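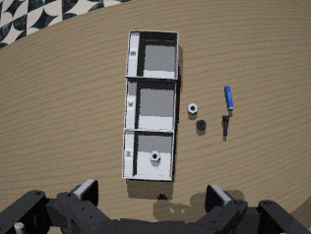 Ticket 2384 — Nundis order form keeps dropping the second address line
Opened by: Sandrine Bailly
Status: open

Hi again! Me with the order form. When a customer fills in both address lines and picks gift wrap, the second line is gone by the time the order hits my inbox. Apartment numbers, suite numbers, all of it. I only caught it when a parcel bound for Tetau came back to me on Wednesday with a grumpy sticker on it.

What I've tried so far:

Cleared the cache in both browsers. Same thing.

Placed a test order without gift wrap. Address came through perfectly, both lines!

Placed the same order with gift wrap. Second line gone.

Turned off the Quinlan shipping add-on and tried again. Still gone, so I switched it back on (I need the labels).

I also exported last month's orders, all 187 of them, and the blank line shows up in the export too, so it isn't just the email template. My guess is the gift message box is saving over the address — they sit right next to each other in the form editor — but I sell tea towels, so take that for what it's worth.

Update, 4:40 pm: renamed the gift message field to "note" and ran 2 more test orders. The first was fine and I did a little dance. The second lost the line again. Argh.

Could someone look at the field settings on your end? I've left gift wrap switched off in the Vollby store for now, and I'd love it back before the November rush.

Thanks a bunch,
Sandrine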